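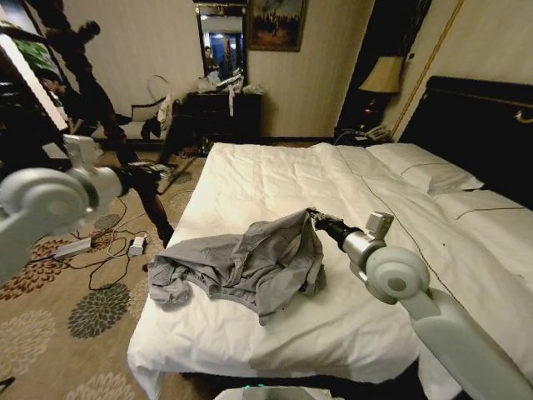 Gray garment on a white duvet

Coffee Corner > Out and About > Roastery Visits

I have wanted to see the Josach roastery in Kellham ever since my first bag of their beans, and last September I finally got my chance. They open the doors to visitors for a single afternoon, and I drove 116 miles to be there - with an empty thermos on the seat beside me, naturally!

The tour began in the green coffee store, where the sacks are stacked nearly to the roof and everything smells a bit like hay (I did not expect that, but I liked it). Then we moved on to the big drum roaster. It is a Nogueira, painted dark green, and so loud that our guide had to wait for the beans to drop into the cooling tray before she could tell us anything more.
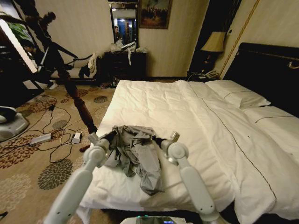
Disania

Afterward came the tasting, with 2 coffees side by side, a light roast and a much darker one made for espresso. I slurped away like everybody else and, to my own surprise, liked the light one better - it had something of apricot about it, and it got sweeter as it cooled.

The little shop was packed by then, but I came away with a 900 gram bag and a new filter holder. If you go, wear old shoes, as the chaff gets everywhere, and do leave time for a slice of the walnut cake in the yard.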